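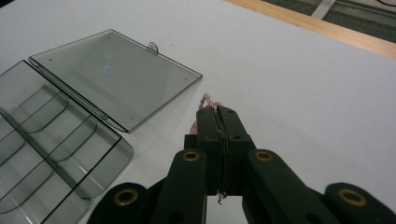 How Does a School Buy a Robot?

A robot costs a lot of money, so a school has to plan before it buys one. The plan for spending money is called a budget.

The first step is to choose the job. At Sandholm School, the robotics club wanted help sorting craft supplies into boxes. Small, soft things such as yarn are hard for a robot to pick up. The club needed a gripper, the part that works like a hand, with two fingers that could pinch gently.

The next step is to add up the costs. Sandholm had $2000 to spend for the year. The Lullever gripper cost $400. Spare fingers, screws and cables came to $209. Small parts wear out with use – a good budget sets money aside for them from the start.

Genalyn Dumlao, who teaches the club, also asked these questions:

Who will learn to use it?
Where will it be stored?
How long must we wait for delivery?
Who can repair it?

The answer to the third question was 7 weeks. The order was sent in June so that the gripper would arrive before September.

Some equipment can be borrowed first. This is called a trial. Students can test the machine on the real job and write down what it drops.

Words to know

Budget: a plan for how money will be spent.
Quote: a written price from a seller.
Spare part: an extra piece kept to replace one that breaks.

Ask an adult to help you find the price of one machine in your classroom.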